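检查依据:Fairweather 内部规程《室内双臂移动机器人作业》第 9 版
地点:Butville 样板公寓,卫生间
检查人:Olumide Ogunleye
日期:2023年7月7日
表单编号:588

先说一句。这份清单三月改过一次版,条目变多了,能判定的条目没有变多。"适当""必要时""充分"这几个词还在,我照旧逐条打勾,打不下去的就写意见。

## 一、进场前

- [x] 作业区域已划定,门口有告示
 - 告示有,贴的高度成年人弯腰才能看清。
- [x] 风险评估表已签字
 - 签了。内容和 Bavstead 那份几乎一字不差,连厨房灶台的条目都带过来了。卫生间没有灶台。请重写。
- [ ] 地面承重与防滑确认
 - 承重有数据,防滑只写了"良好"。谁测的,干地面还是湿地面测的,都没写。不予通过。
- [x] 电池外观与固定

## 二、急停与人员

- [x] 急停按钮功能测试
 - 按了,停了。规程要求记录停止时间,表里只有"立即"。"立即"不是数值。
- [ ] 急停持有人全程不兼做其他工作
 - 这一条我在三个地点都没见过真正执行的。持有人同时在看平板、记笔记、接电话。要么写清楚"全程"怎么查,要么别写。
- [x] 人员站位在手臂可达范围之外,或已启用限速
 - "或"字太宽。卫生间这么窄,站位几乎总在范围边上,结果每次都靠限速过关。限速值改动没有留痕,我无从核对。

## 三、洗手台作业

这一节是新加的,写的人大概以为洗手台就是一张矮桌子。台面有弧度,有水盆,有龙头,后面还有一整面镜子,和桌子的区别恰恰都在清单没写的地方。

- [x] 夹爪指尖完好,无松动
- [ ] 夹爪与水盆边沿的最小间距
 - 规程只写"保持安全距离"。请给毫米数。陶瓷和石材磕一下,维修单比传感器贵。
- [x] 台面小件物品已登记
 - 登记是登记了,"若干瓶、布"四个字也算登记的话。至少写明哪些允许抓取,哪些不许碰。
- [ ] 带盖容器是否封紧
 - 没人检查。瓶子横放的时候,这一条应当列为必查。 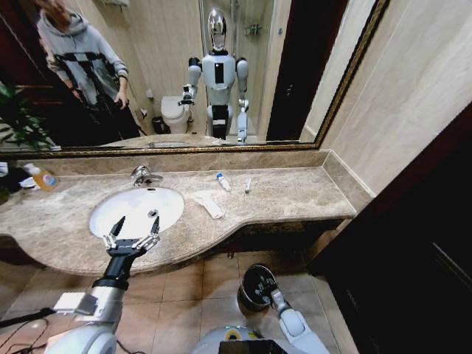

- [ ] 镜面反射对感知的影响已评估
 - 附件里有一段供应商的说明,称系统"能够识别镜面"。我要的是测试记录:什么光线,什么角度,误认了几次。销售说明不能当证据。人出现在镜子里时系统怎么处理,附件一个字没提。
- [ ] 双臂同时作业时的互碰保护
 - 软件里有开关,默认状态不明。现场两个人给了我两个答案。
- [x] 线缆走向不妨碍移动
 - 勉强勾上。规程没有规定地面线缆能不能成圈,我个人认为不能。下次没有固定措施,我就不勾了。

## 四、防水与电气

- [ ] 整机防护等级与使用环境相符
 - 文件编号 2853 只覆盖躯干,手腕和夹爪另算,另算的那份找不到。在拿到之前,龙头附近的作业一律按不得放水处理。
- [x] 充电位置远离水源
- [x] 漏电保护测试
 - 合格,记录齐全。整份表里写得最像样的一条。

## 五、收工

- [x] 手臂回到停放姿态后断电
- [ ] 夹持物在断电前已放下
 - 断电后夹爪保持还是松开,操作手册和培训材料说法相反。请 Dondberg 书面答复,不要电话。
- [x] 日志已导出
 - 共 507 条,其中告警没有单独分类,得自己翻。

## 结论与整改

不通过项关闭之前,限制为空载演练和低速抓取软质物品,不许开水,旁边须有专人持急停。

整改责任方请在本表空白处直接回复,附原始数据。上次收到的回复是"已加强管理",那次的条目我又重新打开了。再收到同样的话,照此办理。

另:第 9 版的页脚还印着第 8 版,改一下。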